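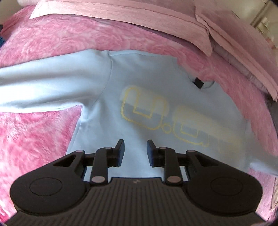

Plush blanket

A plush blanket is a bed or sofa cover made from a knit fabric with a deep, soft pile on at least one side. I've kept the plush entry on this fabric wiki going since January, and it's the page I get the most mail about, so I'll try to cover what people ask!

The word "plush" goes back to a French word for hair, and the old stuff was woven from silk, wool or mohair. Modern blankets are nearly always polyester. The yarn is knitted with loops standing up, the loops are cut, and then the whole thing is brushed and sheared until it feels like a very clean cat.

Patterns get in a few ways. Printing is the cheapest. Embossing uses a heated roller to press some of the pile flat, so you get roses or swirls in a single color that seem to change shade when you run your hand over them (I could do this all evening). Carving cuts the pile to different heights, and it tends to hold up better in the wash.

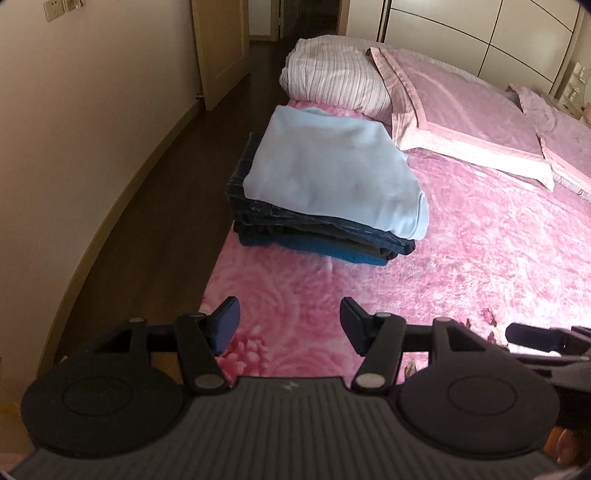
Weight is given in grams per square meter. My own Oklow blanket is 266, a nice middle weight for spring. The Vunis I had before it was a 2-ply, meaning two layers sewn back to back, and it was lovely and took forever to dry.

Washing is where most of the arguments start. I use cool water, a small amount of detergent and no fabric softener, which coats the fibers and leaves them limp. High dryer heat can melt the tips, and then the pile goes crunchy – there's no fixing that, sadly. New ones shed too. My Aydoğan throw needed three washes before it stopped leaving fluff on my black sweaters.

Sometimes you'll see plush sold as mink, coral fleece or velour. Mink here has no fur in it. Coral fleece has a fuzzier, clumpier pile, and velour is shorter and flatter. Wevon puts all of them under "plush" in its catalog, so check the pile height before you buy.

Last updated September 8, 2023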